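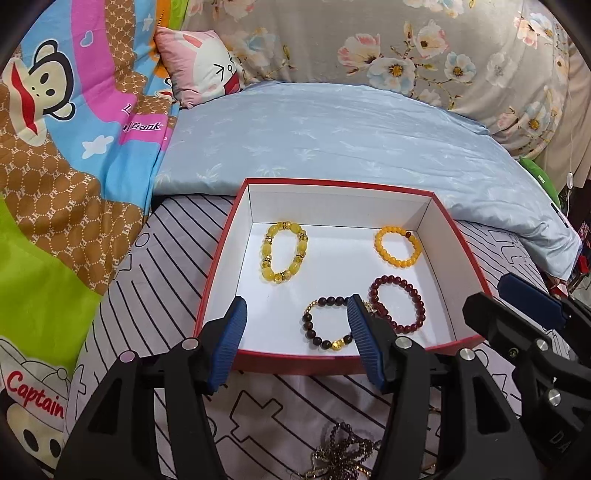

Chiharu Nishimura replied to my last post to say that bracelets should never live in a box at all, they should hang off a mug tree, and that anyone who keeps beads lying flat deserves what happens to the elastic.

Chiharu, I own a mug tree. It has mugs on it. We are a household of limited ambition.

So, the great bead sort. It has reached the bed, as all my sorting does, on the grounds that the bed is the only flat surface I have to clear before midnight.

The box is the red one with the white inside. It held chocolates at Christmas and has been "too good to throw out" ever since. Four bracelets in it so far, with more elbow room than I get on the morning bus.

Yellow one first. Big see-through beads with sparkly gold rings in between. I wore it to a christening and was asked twice if I was the entertainment.

The little orange-yellow one has a single darker, reddish bead. I've always told people that's the design. I have no idea if that's the design.

Dark red: my aunt's. Looks like a bowl of cherries and weighs the same. Staying.

The brown one with the gold charm is the one I really wear, so of course it's the one I can never find. January was spent accusing the hoover.

Tomás Fahy wants to know why the necklace isn't in the box with the others. Tomás, have you met the necklace? Small dark beads, bits of gold chain, currently in a heap on the sheet. It goes in when it can behave.

I've been told to try talc on the knots, and a pin, and patience. I have talc.

Had a look at proper jewellery storage. Orell do a stacking tray with velvet slots, 218 quid before you've added a lid. For that I'd expect it to put the earrings in for me.

The Herrero one is cheaper but comes flat-packed, and I'm not getting an Allen key out for four bracelets and a grudge.

Someone's asking if I'll sell the yellow. Make me an offer. Not you, Tomás, you still owe me for the curry.

Half ten and I'd like to go to bed, which is under the jewellery. Necklace update: I have got one end free. There may be a second end. Will report.

Found the second end. Same end.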